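Hilo sobre la avería que nos ha tenido entretenidos desde agosto. Va largo, avisados estáis. 🧵

1/ Para quien llegue nuevo: trabajo con un robot de dos brazos que estamos enseñando a manejar ropa. Camisetas, perchas, camas, cosas de casa. Suena fácil hasta que lo intentas con un par de pinzas y una tela que hace lo que le da la gana.

2/ La tarea de la percha era mi favorita. Coger la prenda ya colgada, un brazo a cada hombro, levantarla, girarla y volver a dejarla en la cama sin que se salga. Llevábamos 1,452 repeticiones guardadas y yo iba por ahí presumiendo (mal hecho, ya lo sé).

3/ Y entonces el brazo derecho empezó a soltar. Sin aviso, sin error en el registro, nada. Abría los dedos a media maniobra y la percha se quedaba colgando del izquierdo. La primera vez pensé que había sido yo tocando algo.

4/ A la tercera ya no era yo. I-seul Shim se sentó conmigo a mirar las gráficas de fuerza y vimos que el controlador del derecho perdía mensajes durante 300 milisegundos. En ese hueco la mano se iba a su posición por defecto. ¿Y cuál era la posición por defecto? Abierta. Genial.

5/ Con una camiseta te ríes. Pero Adaeze Amadi hizo la pregunta que tocaba: ¿y si lo que lleva en la mano pesa? ¿Y si hay alguien agachado al lado? Ahí se nos quitó la risa y paramos todo lo que no fuera tela.

6/ La faena en cuestión, con la camiseta amarilla y la percha de madera: 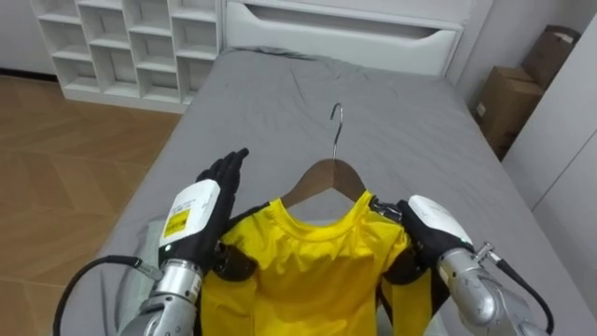
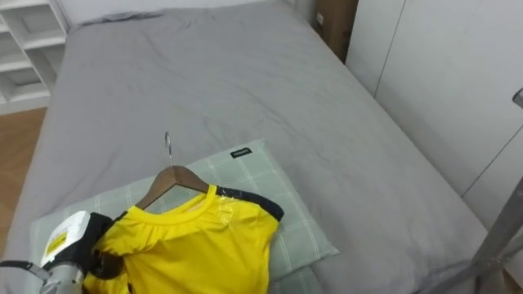
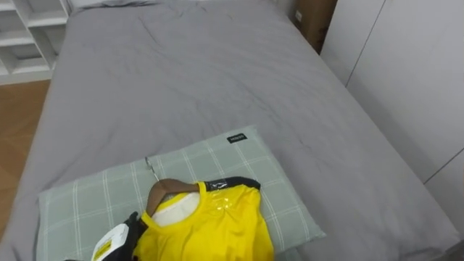
LO QUE HABÍA DETRÁS

7/ Primera sospecha: el cable. Siempre es el cable, ¿no? Pues cambiamos el del brazo derecho entero, conectores incluidos, y tan contentos. Aguantó 40 repeticiones. En la siguiente, percha colgando otra vez. Me fui a por un café larguísimo.

8/ Segunda sospecha: la tela. Ashraful Amarasinghe decía que el tirón de la camiseta disparaba el límite de par y que la mano abría para protegerse. Tenía su lógica y perdimos dos días con ella. Probamos con la percha pelada, sin prenda, y falló igual. Descartado.

9/ La buena la encontró Fathima Uddin leyendo los cambios de la actualización de agosto (sí, leyéndolos, con lo que aburren). Habíamos subido la frecuencia de registro y el proceso que escribe a disco compartía núcleo con el que manda órdenes a la mano derecha. Cuando el disco se atascaba, la mano se quedaba sin noticias.

10/ ¿Por qué solo la derecha? Porque la izquierda va en otro núcleo desde que montamos esto, por una chapuza mía de la que ya ni me acordaba. O sea que mi chapuza estaba tapando la mitad del problema. No sé si pedir perdón o cobrar.

11/ El arreglo rápido fue separar los procesos. Diez minutos. El arreglo de verdad fue el otro: cambiar lo que hace la mano cuando deja de recibir órdenes. Ahora mantiene el último agarre, el brazo frena y salta un aviso en pantalla que se ve desde la otra punta de la habitación.

12/ Ojo, que mantener el agarre tampoco vale para todo. Si lo que tiene pillado es un dedo tuyo, quieres que abra, y rápido. Por eso la parada de emergencia sigue otro camino: le das a la seta y libera despacio. Lo discutimos una tarde entera y hubo voces, cariñosas pero voces.

13/ Después hicimos 1,000 ciclos seguidos provocando atascos de disco a propósito. Cero aperturas. Sí hubo una percha torcida y una camiseta en el suelo, pero eso fue por coger mal el hombro de entrada, que es otra guerra y da para otro hilo.

14/ Cosas que hemos cambiado en el día a día:
- Antes de empezar cortamos la comunicación de cada mano, una por una, y miramos qué hace.
- Si una mano suelta algo sin orden, se para la sesión. Ni "una más y lo miro".
- Las actualizaciones las leen dos personas antes de instalarlas.
- Dentro del alcance de los brazos no entra nadie con el sistema armado, tampoco para recolocar la almohada (va por mí).

15/ Lo de la almohada: sí, metía la mano entre repetición y repetición para dejarla recta. Meses haciéndolo. Nilmini Sultana me lo había dicho ya dos veces y yo "que sí, que sí". Ahora desarmo, coloco, salgo y vuelvo a armar. Es lento y me aguanto.

16/ Me preguntáis por privado si las repeticiones de antes del fallo sirven. Las de antes de la actualización, sí. Las posteriores las estamos repasando a mano y las que tienen hueco en los mensajes se van fuera, aunque la prenda acabara bien puesta.

17/ Si alguien tiene un montaje parecido, con registro y control en la misma máquina, que mire hoy mismo cómo reparte los núcleos y qué hace su pinza cuando se queda sin órdenes. Y si os ha pasado algo así, contádmelo en respuestas, que quiero comparar tiempos. Yo vuelvo a mis perchas 👋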